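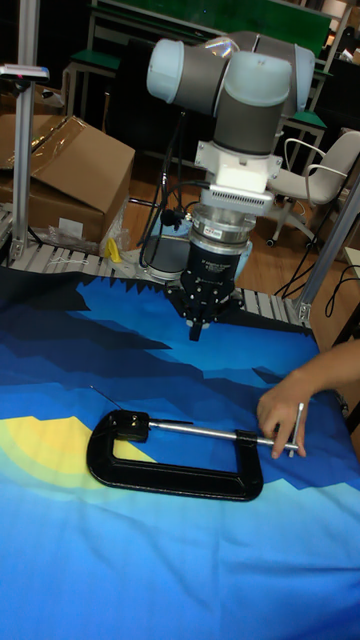 Kiều Tăng
Trainee technician, Pletar

On 25 August 2020 I visited the open day of the Bunov laboratory with my colleague Filippos Lazaridis. We stayed longest at the table with the blue mountain cloth, where the task of the day was a big C-clamp. The gripper pointed down, its fingers open, and a hand was on the T-handle of the screw. I know this tool from our workshop, but I never thought how difficult it is for a robot — the handle slides and the screw is long.

Our host, Azucena Valdovinos, told us that they have recorded 168 trials with clamps. I asked her about the force sensor above the gripper and she answered very patiently. The next visit is in November.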